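Sarstead Opens Applications for Small-Town Main Street Grants

Program will support independent shops and cafes in Zekberg and Fultden 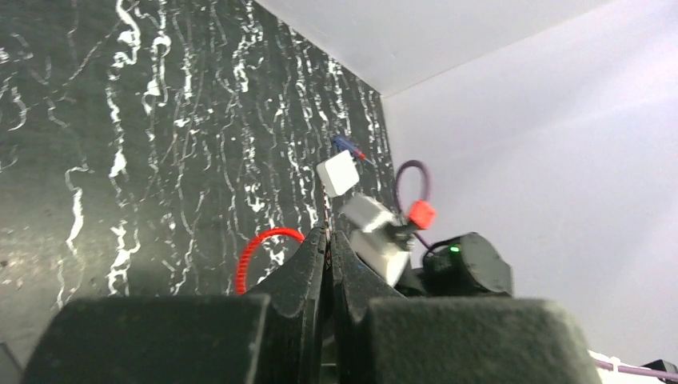 Grants of Up to $2,000 Available to Local Owners

ZEKBERG, 2018-12-13. The Sarstead Foundation announced today that it is accepting applications for its Main Street Grant Program, which helps owners of independent shops, cafes and service businesses pay for repairs and interior improvements. Awards range from $600 to $2,000 and do not have to be repaid.

The program is open to businesses with a street-level location in the downtown districts of Zekberg and Fultden. Applicants must have been in operation for at least one year and must employ fewer than 40 people. Franchise locations are not eligible.

"Many of our downtown owners have put off basic work on their floors, counters and lighting for years," said Gunnel Tveit, executive director of the Sarstead Foundation. "A modest grant can move that work forward without adding to what an owner already owes the bank."

Eligible Expenses

Funds may be used for flooring, lighting, fixed seating, tables and counters, signs, restroom access and storefront glass. Rent, payroll, inventory and work completed before the award date are not covered. Owners who lease their space must include a letter of consent from the landlord.

Results of the Pilot Round

The foundation held a pilot round in Nyberg last year and made awards to 47 businesses. Nearly all of the funded projects have been completed, and final reports on the remaining work are expected in the spring.

Yaqin Liang, who owns a tea shop in Nyberg, received a grant in the pilot round and used it to replace tables and rewire the front room. "The form was four pages long and I had an answer within six weeks," Liang said. "We did the work in two stages and stayed open on most days."

How to Apply

Application forms are available at the public libraries in Zekberg and Fultden and at the foundation's office. Each application must include a written estimate from a contractor or supplier. Awards will be announced in May.

About the Sarstead Foundation

The Sarstead Foundation is a private grantmaking organization that supports downtown business districts, public libraries and job training in Zekberg, Fultden and Nyberg.

Media inquiries: Office of Communications, Sarstead Foundation, Zekberg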